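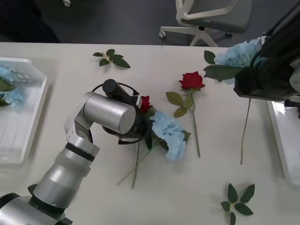 Two-arm bouquet task: left gripper with a red rose and a blue flower, right gripper with a second blue flower, one rose on the table between them.

Two-Arm Flower Sorting: Setup and Teaching Steps

This page covers the flower task used in the second half of the Plodine robotics club program. It assumes you have finished the block-stacking task and can start both arms from the Matar control panel. Allow one full session for setup and a second for recording.

What you need

- Two arms with parallel grippers, mounted at opposite corners of the table
- A white tabletop or white cover sheet
- Two compartment trays, clear plastic
- Artificial roses and large blue flowers on long stems
- Loose leaf sprigs
- Tape and a marker for the tray positions

Step 1. Place the trays

Put one tray along the left edge and one along the right. Load them with the blooms toward the far side of the table. Tape the tray corners. A tray that shifts by the width of a stem will spoil every saved grasp point.

Step 2. Set the home poses

Move each arm by hand to a pose above its own tray and save it as HOME_L or HOME_R. Check that the gripper cable has enough slack to loop over the wrist without pulling. Turn the wrist through its full working range before you save.

Step 3. Set the grip

Open Matar, go to Gripper, and set closing force to 23 percent. Artificial stems have a wire core and will take more, but the petals will not. Approach from above and close on the stem just under the bloom. If you grip lower, the head swings during the move and the stem ends up at an angle you did not plan for.

Step 4. Teach the single pick

Start with one rose lying flat in the middle of the table, bloom pointing away from you. Teach approach, close, lift and return as four separate points. Lift height is 13 cm. Run it at 50 percent speed until it completes four times in a row, then move the rose a little and repeat.

Step 5. Teach the second flower

The left arm now keeps its first flower while it collects another. Open the fingers only far enough to admit the new stem. This is the hardest part of the task — most teams spend nearly half the session on it. Keep the stems running the same way so that they do not cross under the gripper.

Step 6. Add the right arm

Program the right arm to pick one flower and hold it close to the table. Set the shared zone in Matar before running both arms together. Only one arm may be inside the zone at a time. Keep hands off the table and one person on the stop button.

Step 7. Add the leaves

Leaf sprigs go in last. They lie flat and are easy to miss, so lower the approach point slightly and reduce the speed again.

Common faults

Gripper closes on nothing: tray has moved, or the bloom is turned. Reseat and retry.
Flower drops on lift: grasp point is in the petals. Move it down the stem.
Arm stops at the zone edge: the other arm has not cleared. Check the wait command.

Save the finished program under your team name in the Tulano folder. Do not overwrite the starter file.

Comments (3)

stemcell_9
Our left arm kept dropping the first flower in Step 5. Fixed it by putting a wait of half a second after the partial open.

gearhouse
Is the 23 percent for the foam pads or bare fingers?

Jetano Team B
Bare fingers. With pads we went lower and it held fine.

We use cookies to remember your settings. Accept | Manage

Contact the club | © Plodine Robotics Club | Back to top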